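Chapter 7
The Folding Table

Fiona MacLeish had worked in the laundry room at Estora for years before Rakero's robot arms arrived, and she was told they would save her time. In their first month they mostly took up table space.

Managers like to begin automation with the dull jobs. The trouble is that dull is a word used by people who don't do them. A crumpled garment has no fixed shape, and a worker finds the waistband by feel while talking about her holiday.

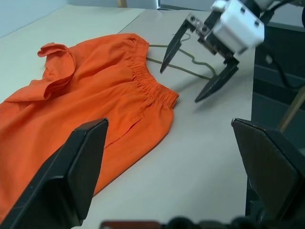
Figure 7.1 Elasticated orange garment on the table, with both grippers nearby.

At Estora, then, the first thing to change was the talking. Fiona's job title became "cell operator", her pay did not move, and her day was cut into short spells of watching. She learned which faults would clear themselves and which needed a hand — hers, as a rule.

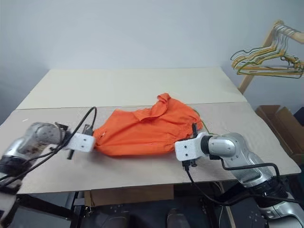 None of this appeared in the business case, which promised that 70 per cent of folding would need no staff at all. It left out fetching, sorting, turning things the right way out and explaining the delay to the wards.

In this chapter we ask three questions: who gains the time a machine saves, who supplies the time it wastes, and who gets to write the report. 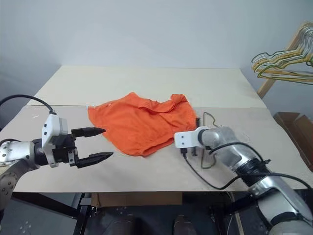

7.1 What Counts as a Task?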